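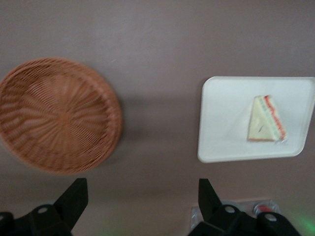
Departamento de Antropología Social · Taller de Oficios, grupo 2

La cestería de mesa en el barrio de Montoya

Durante todo septiembre estuvimos visitando a las familias que todavía tejen en Montoya, y la verdad es que nos recibieron con una paciencia enorme (¡y con mucho café!). Hicimos 19 entrevistas. La trama en espiral, con radios que salen del centro, la explicó mejor que ninguna otra persona Ritva Kuusisto, que aprendió de su suegra. Orhun Sönmez transcribió las cintas y yo, Tülin, redacté. Nos falta todavía revisar los precios de feria.

Archivado en: Trabajos de curso, Oficios

Usamos cookies propias. Aceptar | Configurar

Entradas recientes
- Los telares de Bradton
- Memoria oral: guía breve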